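About Zustenell Court Reports

Zustenell is a small news service that writes about courts. We report on criminal trials, sentencing hearings, appeals and bail decisions, and we sell these reports to local newspapers, radio stations and news sites that do not have a court reporter of their own. We also publish a part of our work on this website, where it is free to read.

Who we are

The service was started by Anneli Väisänen, who worked before as a court interpreter and later as a reporter at a regional daily paper. In the interpreter's chair she heard many hearings from start to end, and she often saw the next morning that the paper had only the sentence and one strong quotation from the prosecutor. When the daily closed its courts desk, she asked two of the papers in the same region if they would share the cost of one reporter. Both said yes. That was the beginning of the company, and both papers are still with us.

Today we are nine people. Six of us are reporters, two are editors, and one person takes care of the hearing lists, the invoices and the telephone. Our main office is in Nurmi House, on the second floor, a short walk from the district court. We have also a desk in Trondale, which we opened because the appeals court sits there and the train in the morning was too often late for the first hearing.

What we cover

We follow cases from the first appearance to the final decision. The most common subjects are threats and harassment, assault, fraud, drunk driving and crimes against property. We report on homicide trials every day they sit. In a normal year we attend around 1,000 hearings, and 34 news outlets now take our reports.

We choose cases by public interest, and we try to be strict with ourselves about what this means. A case is not of public interest only for the reason that the person is known in the town. We look at how serious the charge is, if the case concerns public money or public safety, and if the decision can change how later cases are judged.

We also cover hearings where the result is an acquittal or where the charges are dropped. If we have reported that a person was charged, we report how the case ended. It is a rule in our contracts that a client who published our first story receives the last one without extra payment.

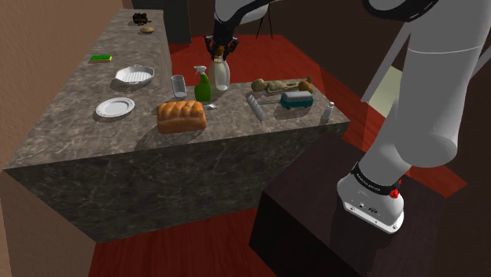
The same rule is valid for appeals. When a sentence is made shorter or a conviction is set aside, the new report goes out with the same length and the same priority as the old one, and the old report on our website gets a note at the top with a link to it.

How we work

A reporter must be in the courtroom, or on the official video link when the court permits it. We do not write from the press release alone. If a release is the only source, for example when a hearing was moved and we could not come, the report says so in the first paragraph.

Each report is read by an editor before it is sent. The editor compares names, ages, charges and the length of the sentence with the court documents. A short report has 100 words and is sent within an hour after the decision. A full report has up to 700 words and is sent by six in the evening.

All reporters and editors use Keva, our own archive system, where the notes from each hearing are stored under the case number. Keva was built for us by a former colleague and it does not look very modern, but it means that a reporter who takes over a case in the middle can read what was said in court the months before. Notes are kept until all possibilities to appeal have ended, and after this they are deleted.

Names and privacy

We do not name victims of sexual crimes, and we do not give details from which neighbors or coworkers could understand who they are. We do not name persons under 18, even when the court has made no order about it. Witnesses are named only when their role is public, such as a police officer or a medical expert.

When threats or hateful words are part of the evidence, we describe them so that the reader understands the charge, and we quote only what is necessary for this. We do not print the names of websites or channels where such material was spread.

Persons who were convicted of minor offenses can ask us to remove their name from our online archive after some years. An editor and Anneli Väisänen decide together on such requests and the answer is always given in writing.

Corrections

If you find a mistake, please write to the corrections desk and tell us the case number or the headline. We answer on the same working day if the mistake concerns a name, a charge or a sentence. A correction is sent to every client who received the report, and it stays visible on our page.

Working with us

Every Wednesday we send the list of hearings for the coming week to all clients, and they can order reports from it by noon the next day. New clients may try the service for one month. In May we take one trainee, usually a student of law or journalism, who sits together with a reporter in court for eight weeks and is paid for it.

The office is open from 8 a.m. to 6 p.m. on weekdays. Outside these hours the telephone is answered by the editor on duty, who can help you with urgent corrections but not with subscriptions.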